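Search this site...
Type and hit enter

Quick one before bed. The May giving drive is open again and I said I'd write something so here it is.

Same as last year, it's for the school meals fund at Pandey. Kids get a hot lunch and a fortified drink, plus deworming tablets twice a year. Beverley Lockwood sent me the numbers this morning. We're at $2739. Which is great! Still short though. Last year we had more by now but last year we had the bake sale. 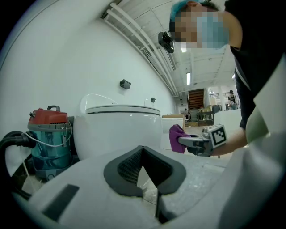
Anyway. $19 covers one child for a month, that hasn't changed. Iron is the big thing. Lots of the little ones are anemic and you can't concentrate on your letters when you're wiped out by ten in the morning. I've read the teachers' notes and it's the same story in all of them. Sleepy, pale, head on the desk. Then a few months of proper lunches and the notes get longer, with complaints about talking in class lol.

Shirley Bramwell is doing the mailing list now, so if you didnt get the last letter write to her and not me. I lost two emails last time. Sorry. Also the Trakola donation page is gone, please delete the old bookmark, everything goes thru Dasaver now. Monthly gifts did not carry over. You have to set them up again. I know, I know.
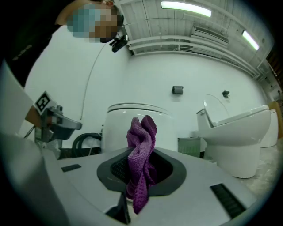
Can I give food or vitamins instead of money?
Money is better. Shipping eats up the value of anything you mail, and the cook at Pandey buys lentils, eggs and greens from the market for a lot less.

Checks are still fine if you hate online stuff. Put "lunches" on the memo line or it goes in the general pot. Drive closes at 6 pm on the last day of the month and recieipts go out after that.

More when I have the letters from the kids scanned.

Contact | Copyright Uneck | Back to top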